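Flelau Round Side Table, white - my review after five months

Rating: 4 out of 5

I bought this table in June for the corner between my bed and the window. Before it I had a chair there, and everything I own was slowly moving to the chair. The Flelau was in the Oleleck shop in Grimadville, and I chose the white one with the round top because the square model was too wide for my corner.

Putting it together took me 17 minutes. The instructions are only drawings, which for me is good, because I don't have to translate anything. The legs screw in by hand and you tighten them with the small key from the bag. One of the legs needed a second try. I think the hole had a bit of paint inside, but after that it went in straight and it has stayed tight.

The top is smooth and easy to clean. Tea, hand cream, a little nail polish - everything came off except the nail polish, and for this I blame myself. The white shows dust less than I was afraid of. It does show hair, so if you have a cat you will be wiping.

My biggest question before buying was the size, and the shop page did not help me much. A round top always looks bigger than it is, and you lose the corners. I can say that it holds more than I expected, if you are not a very tidy person and you accept that things stand close together.
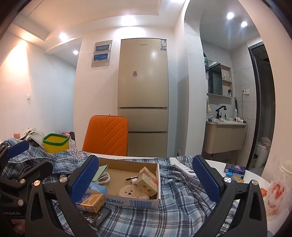 The table on a normal day, with my plaid shirt and the open box for small things.

The box is my own solution and I recommend it. The table has no drawer, so a cable or a spoon has no place to live. Any cardboard box without a lid will do. When I need the surface for my laptop, I lift the whole box to the floor and it's finished. A soft cloth under it is also a good idea if you worry about scratches. I don't have scratches yet.

What I don't like: the table moves a little on a bare floor when you lean on it. I put felt pads under the legs and now it is better on the tiles, but on the rug it was never a problem. Also there is no raised edge, so a pen will roll off at night and wake you up.

My sister has the Stefanou table, which is heavier and has a shelf below. If you have the space, look at that one too. For a small room I would buy the Flelau again.

Polyxeni Galanis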